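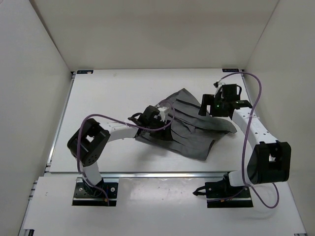
# Folding table: melamine, painted board or felt top?

**sturero_fan**
I'm redoing the folding corner in my laundry room and can't settle on a surface. Right now it's a plain white board, white walls on three sides. Gray cloth bunches up in the middle and slides when I try to square it. Sheets are worse. Has anyone put something over the top, or do you live with it?

**hshehata**
I do alterations from home and fold a lot of customer stuff. I'd leave it smooth. You want the cloth to slide, otherwise you can't pull a wrinkle out to the edge. Start with the crumpled piece, find two corners on the same side, lift, shake once, lay it down away from you. If you start by patting it flat where it landed you'll be there all day.

Houda Shehata

**lintroller69**
Disagree on smooth. I had a slick top for years and jersey crept on me every time. I glued down a wool felt mat and my folds stay put. It cost me $69 for enough to cover the table.

**hshehata**
Felt picks up lint and then gives it back to the next dark shirt. Fine for ironing, bad for folding.

**lintroller69**
I go over it with a brush. Takes 10 seconds.

**ledance**
What's the table height? People blame the surface when they're really bending over and pushing the fabric with their forearms. I raised mine 4 inches and stopped having trouble with towels.

**sturero_fan**
Kitchen counter height, maybe a bit under. I hadn't thought about that. The walls are a bigger issue for me with sheets, they hit the sides when I open them out.

**ledance**
Then fold sheets on the bed. Three walls is good for socks and small stuff because nothing falls off, but I wouldn't try a queen flat in there.

**begum_k**
Second the bed.

On finding corners: with a plain gray cloth, no hem pattern, I run one hand along an edge until I hit the stitching turn. Don't dig in the middle of the pile. For cleaning rags I gave up on folding. They go in a bin.

**hshehata**
Rags in a bin, yes. T-shirts I would still fold.

**plitik**
White top is a pain for white laundry, you lose the edges. For gray it's fine. Mine is painted and it scuffed by September, so put a couple of coats of clear on it. Water-based, the oil kind goes yellow.

**lintroller69**
Or cover it with felt.

**plitik**
Or that.

**sturero_fan**
OK. I'm going to raise the legs first and leave the top bare, then add clear coat if it scuffs. Sheets go to the bedroom. What grit between coats?

**plitik**
220, light pressure, wipe it down after. Let the last coat sit overnight before you put any clothes on it.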